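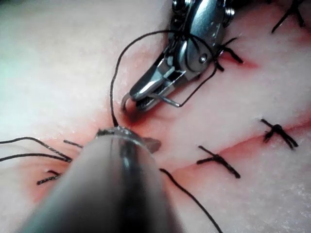 # Chapter 6: Digital Storefronts and Regional Release

A company that sells apps, songs or films online rarely opens in every country at once. The files can be copied anywhere in seconds, but the right to sell them cannot. This chapter looks at how a digital store decides where to open, what has to be in place first, and why the catalog a customer sees in one country may differ from the catalog next door.

Consider Brirden, a store that sold mobile apps and music in 16 countries. In August it planned to add six more. Its app catalog moved over with little trouble. Most developers had already ticked a box allowing sale in any new territory, and only 59 titles were held back for review. Music was harder. One label, Heser, owned worldwide rights to its recordings and signed a single agreement. Another, Goossens, had licensed its older albums to local distributors years before, and each of those contracts had to be read separately. As a result, 2933 tracks were missing from the new stores on opening day.

Payment raised a second set of questions. Brirden had always charged credit cards in US dollars. In two of the new countries, most customers paid by phone bill or prepaid voucher, and they expected prices in local currency with tax included. The company signed with a payment processor, Bravside, and rebuilt its price tiers — a slower job than translating the store itself.

## What you will study

Section 6.1 covers territorial rights and the terms used in licensing contracts. Section 6.2 deals with pricing tiers, currency and sales tax. Section 6.3 explains how a store identifies a customer's country, and what happens to past purchases when that customer moves. Section 6.4 returns to Brirden and follows its launch schedule week by week.

## Key terms

**Territory:** a country or group of countries named in a license.

**Storefront:** the version of a store shown to customers in one territory.

**Price tier:** a fixed set of matching prices across currencies.

## 6.1 Territorial Rights

A license to sell a digital product names the product, the period of sale and the territory. If a country is left off the list, the store may not sell there — even when its systems are ready to do so.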